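Toothpaste on a woven tablecloth: blot, scrape or wash?
Fabric & Upholstery > Stains

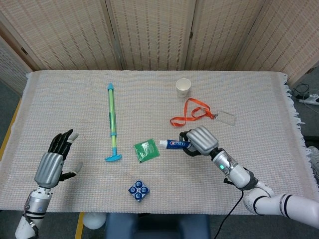
I use a table as the landing strip for everything that doesn't have a home yet. At the moment that means a tube of Crest, a water gun, a paper cup and a green packet I keep meaning to deal with. The cloth on it is cream, woven, with a fringe, and it's far too nice for the job.

Last night a different tube, one with a split seam, let go near the fringe. I did what any sensible adult would do and rubbed it with a wet sponge. It is now a bigger, paler, minty stain, with some of it worked down into the weave. The label fell off years ago, so I don't know if it's cotton or something pretending to be. I paid $41 for it at Biltholm and would like to get a few more years out of it.

Do I soak the whole thing or only the spot? And does the fringe survive a washing machine? I have a front loader with a delicate cycle that I have never once selected.
Posted by Hortensia Carhuamaca
80 views

Braulio Bermúdez
Stop adding water for now. Let it dry all the way, then lift off what you can with the edge of a spoon, going along the threads. After that turn the cloth face down over an old towel and dab cool water through from the back, so the paste goes out the way it came in. Keep moving to a clean bit of towel. It foams for longer than seems reasonable. When it quits foaming you're done rinsing.

If there's still a mark, one drop of clear dish soap, dab, rinse again. Skip bleach on cream, it can go yellow on you.

For the fringe: tie it in loose bunches with cotton string, put the cloth in a mesh bag, cool water, delicate, lowest spin you've got. Mine goes to 400. Dry it flat and comb the fringe with your fingers while it's damp. If you're worried about shrinking, do the whole thing by hand in the tub, no machine.

wendier_fan
just get a vinyl one. wipes off

Hortensia Carhuamaca
Did the spoon and the towel from the back, and Braulio wasn't kidding about the foam. The mark is gone except for a faint ring you have to tilt your head to find. Fringe is tied up and waiting for its big day in the mesh bag. I looked at vinyl. It came in lemons or more lemons.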